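Grokilis Forums > Desktops and Workstations > Repairs and Upgrades
Thread: Pulling apart an old Dell tower — CPU swap, what else while I'm in there?

despina_d
Right, I've finally started! Some of you will remember me going on about the office towers that Prunton were clearing out. I came home with one in December and it has sat under the stairs ever since, but the bench is clear now and I'm having a proper go at it. Plan is a processor swap, fresh paste, more memory and a good clean, and then it becomes the family photo machine. I love this bit. I've built from new parts a couple of times but taking apart someone else's design is so much more fun.
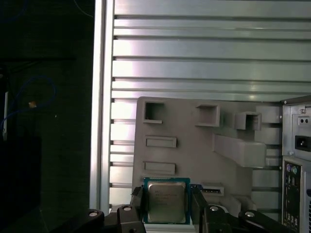
The processor, gold-toned lid and all.

I can't read the markings in any photo, so please don't ask me for the stepping, I'll get the loupe out later. My main question is about the order of things. Do I clean the case first and fit the chip last, or get the chip in so the socket isn't sitting there open while I'm blowing dust about?

zamfira.o
Oh lovely, I do like these Dell cases. Chip in first, lever down, then clean. An open socket is a dust magnet and the pins are a misery to sort out if anything gets in. I bent a pin on mine with the corner of a cloth and it cost me an evening and a sewing needle.

tondier_fan
Disagree with zamfira here, sorry. Clean first, with the socket cover on if you still have one. If you haven't, a bit of clean card over the top does it. I wouldn't want a bare lid sitting there collecting fluff that I then have to wipe off before pasting.

zamfira.o
You're wiping the lid with alcohol before pasting anyway! That takes thirty seconds. Pins take all night.

Ileana Sârbu
Either works, you two. What's the rest of the inside like, Despina? Is the power supply the original one? And is there room for a second drive?

despina_d
Ha, I'll let you both fight it out. Ileana, the supply is a Dell one, with 80 PLUS on the label, so I'm keeping it. I'm not putting a big graphics card in so I can't see the point of changing it. There's a drive cage with a blue carrier clipped in, and I'm very fond of those, you can swap a drive without hunting for a screwdriver.
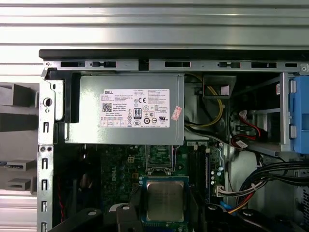 The cables are what I want to sort out next. Those yellow and black ones off the supply make a great big loop and I'd like it well away from the cooler fan. I've got a bag of hook and loop ties (200 in it, I may have overdone it) and I'm tempted to go round the lot. The red SATA cables I'll probably just swap for ones with a right-angled plug, unless someone tells me that's daft.

tondier_fan
Not daft, but check which way the right angle goes before you buy. I've got a drawer of the wrong ones. Also, don't tie that loop too tight, you'll want some slack when you next have the board out.

Ruxandra Rusu
Chiming in for the cleaning side! A soft paintbrush, the cheap 5 quid set from the hardware shop, is brilliant on a motherboard. Work top to bottom and hold the fan still with a finger if you're using air. I did two of these last winter and the amount that came out of the front grille was shocking, like felt.

despina_d
Paintbrush! Yes, I've got one of those, it was meant for skirting boards. Thank you.

Next thing then, paste. I've always done a pea in the middle. My brother spreads it with an old card and swears it runs cooler. For a plain office chip under a stock cooler, does it matter in the slightest? It'll be editing holiday photos and that's as hard as it'll work. I'd be pleased with anything under 60 degrees while it's exporting. 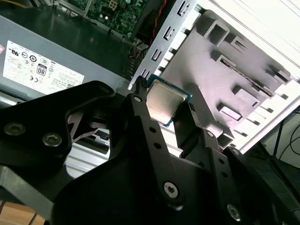
Catinca Avram: pea in the middle, every time, and let the cooler do the spreading. I tried a pea, a cross and a thin spread on the same machine and the difference was smaller than the difference between having the window open or shut. What matters far more is tightening the cooler screws a little at a time, corner to opposite corner, so it comes down level.

tondier_fan
I'm a spreader and I'll stay one. With a pea you're trusting that it reaches the corners and you only find out when you take it off again.

Catinca Avram
The corners hardly matter though, the warm part is in the middle under the lid. But spread away, it does no harm if it's thin.

zamfira.o
Can we please go back to the socket argument, I was winning that one.

Ileana Sârbu
Despina, one thing before you close it up. Change the little coin battery while it's easy to reach. If the clock has been resetting itself, that's usually the culprit, and it's a fiddle once the cables are all neat.

despina_d
Good shout, I'd have forgotten the battery completely. Going with zamfira on the socket (sorry tondier) and Catinca on the paste. Ties tonight, memory once it turns up in the post. Does anyone know if these boards mind mixed sticks? I've got two odd ones in a tin that I'd love to use up.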